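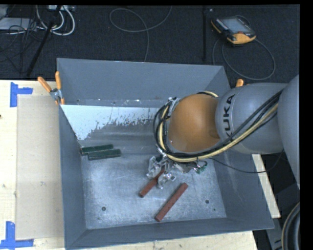

料箱、四根料条,还有我们那台KUKA

九月了,明年的设备预算又落到我头上。表格打开三天,填了两行,一行是标题(笑)。

先说夹爪,这是大头。现在用的多指夹爪我挺喜欢的,抓这种横七竖八躺着的料条,手指能分开动,摆角度比较从容。问题是想再备一只,万一哪天坏了,整条线都得停工等货。我问了两家,Rovia报价高,但交期写得清清楚楚;Tastik便宜不少,邮件里一句“视情况而定”,我追问了两回还是这句……大家懂的。

Solange的意见是先别买夹爪,把料箱固定方式换掉。她说得有道理!料箱现在是用橙色手柄的夹钳夹在木桌上的,桌面上还贴了蓝胶带做角标。平时够用,可是每次挪箱子都要重新对位置,特别烦。Quintero有一种带定位销的底板,一块268欧,我想买2块,一块用一块备着,这笔钱我觉得花得值。

线缆我也想一起收拾了。手腕上那一圈黄黄黑黑的,外加地毯上盘着的那些,我走过去都要低头看路。Arkadov的拖链套件116欧,Iraklis说他自己能装,不用请人,那就先记他一个周末的人情。示教器也该有个挂架,老搁地上我心疼,这个大约600欧,含支架和急停盒,还没最后谈。

所以目前的顺序是:底板、拖链、挂架,夹爪单独列一页,等Rovia给正式报价再说。有谁用过Tastik的货,麻烦留言告诉我交期到底准不准,我下周前得把表交上去。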